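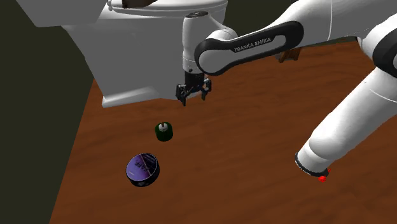
Simulated arm picks up the green container fine, then misses it on the next run

Posted by Erick Ondieki, February 6, 2018

Hi everybody! I help out with the after-school robotics club in Trernville, and my students are getting a pick-and-place exercise ready for the Bakilana student challenge in May. We do it all in simulation, with a Franka arm and a two-finger gripper, and the job is to lift a small green container without disturbing the purple tin near it.

They've worked so hard on this, and on a good run it's lovely to watch — the gripper comes straight down, closes, and up goes the container. But out of 200 runs we only got a clean lift on a bit more than half, and the kids are getting discouraged. The start positions change a little each time, and I have a feeling that matters, but I'm a history teacher by day and I'm out of ideas. The grab below is what we'd like to see every time.

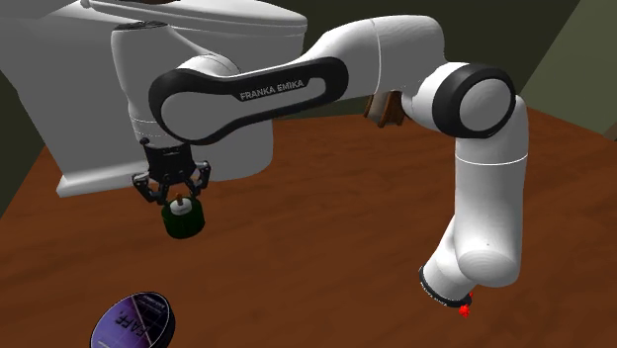 Replies

Lirkura

Welcome, Erick, and please tell your students that a bit more than half is a perfectly respectable place to be in February! My own group went through this last year (we cried a little). I'd have them print out where the script thinks the container is, and where it really is, right before the fingers close. Ours was using the position from the start of the previous run, so it looked fine whenever the two happened to be close. If the numbers match, look at the approach next. Stop the hand a little way above, line it up over the center of the lid, and only then go straight down. Slow down for that last stretch, too.

Grakach

try more friction on the fingers

Erick Ondieki

Thank you both so much. It was the old position, just as Lirkura said — one of my eighth graders spotted it before I'd finished reading the printout. We're setting up 1000 runs to leave going overnight, and I'll try the friction after that.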